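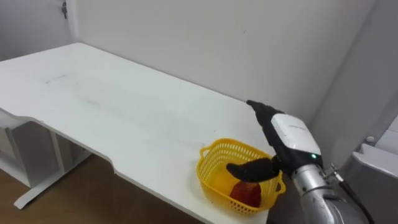
Gripper comparison, bench 2: gallery and notes

Tinov / Projects / End effectors / Gallery

Posted January 2, 2020

The page covers the parallel gripper runs on the Barkimis arm. Three sets of fingers were tried on the same gripper body: the stock padded pair, a bare pair with the pads removed, and a soft molded pair from Wastis. Each set did 200 pick attempts. The task was a single piece of fruit lifted out of a basket and set down on the table. Controller settings were left alone between sets except where noted.

Apple in the yellow basket
Padded black fingers, open, with the lower tip just over the apple. The perforated basket is harder than a flat tray, as one finger has to go down between the fruit and the wall. Approach height for this set was 46 mm above the rim, then a straight descent at reduced speed.

Status light
Green on the gripper housing means the module is powered and has no active fault. It does not confirm that the last command was received. We lost most of a morning to that in August and now read the state back over the bus before every close.

Cable
The black cable leaves the silver connector on the side of the arm and is left with slack for wrist rotation. With a tighter loop, the connector took a side load near the joint limit and the controller logged 11 dropouts in one session. No dropouts were logged with the longer loop.

Table
White matte top, curved cutout in the near edge. The smudges and gray scuffs do not affect grasping but they did upset the first segmentation pass, which marked several of them as small objects. The minimum blob size was raised and the table was left as it is.

Results by finger set

Padded (stock): 26 misses. Most were contact with the basket wall before the fingers reached grasp depth. Once closed, the grip held at the lowest force setting we tried.

Bare: fewer wall contacts, more slips. The thinner profile gets down beside the fruit easily, but a round apple rolls out if the fingers close above its widest point. Raising the force helped and also bruised the fruit, so those runs were stopped early and repeated with fresh apples at the original setting.

Wastis soft: best at tolerating position error, slowest to settle. The tips flex after lift and the arm has to wait before it moves sideways. With the wait included, cycle time was the longest of the three.

Camera notes

All detection ran from the head camera. At grasp depth the gripper body can hide part of the target, so the final pose is taken before descent and is not updated on the way down. A wrist camera on a Hubáček bracket is the next thing to try. The bracket adds width on one side and will need a new collision model.

Settings used

Object: red apple, one per run
Container: yellow plastic basket, end handles
Finger opening at approach: full
Force: lowest setting, all three sets
Pose update during descent: off
Retry on miss: off

Run logs are kept with the arm configuration files under the same bench number. The wrist camera runs will get their own page.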